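Getting a wipe-clean table properly clean

I put off dealing with our white work table until October, by which point it had tea rings, biro and a sticky patch by the corner that collected fluff.

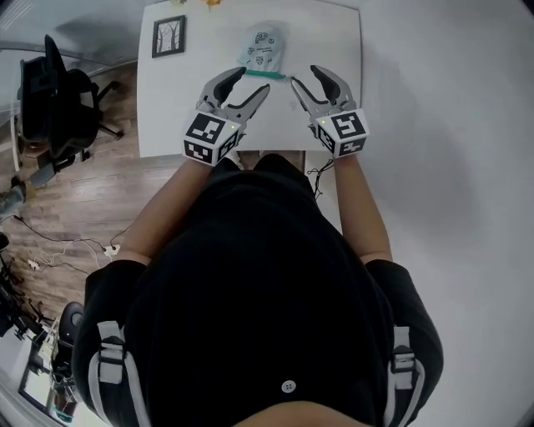

The white table, seen from above.

Start with warm water and a small squirt of washing-up liquid. I know, boring, but it shifts most things! Wring the cloth out well, go over the whole top and then dry it with an old tea towel. Skip the drying and you get smears, which drive me up the wall.

For tea rings I use bicarbonate of soda mixed with a little water – a paste like toothpaste. Leave it on for 8 minutes, then wipe gently. Try it on the underside first if your table has a shiny finish (I dulled a lovely tray that way).

Biro is more of a pain. Tineke Baert at our Parside sewing group swears by a dab of surgical spirit on cotton wool, and she's right, though you may need two goes at it. Open a window.

Sticky label gunk comes off with cooking oil. Rub it in, have a cuppa, scrape with an old plastic card and wash again to get rid of the grease.

Please don't use scouring pads. The tiny scratches hold on to dirt and you'll be scrubbing twice as often. Mine gets a quick wipe every evening now and a proper go with the bicarb when the rings start creeping back.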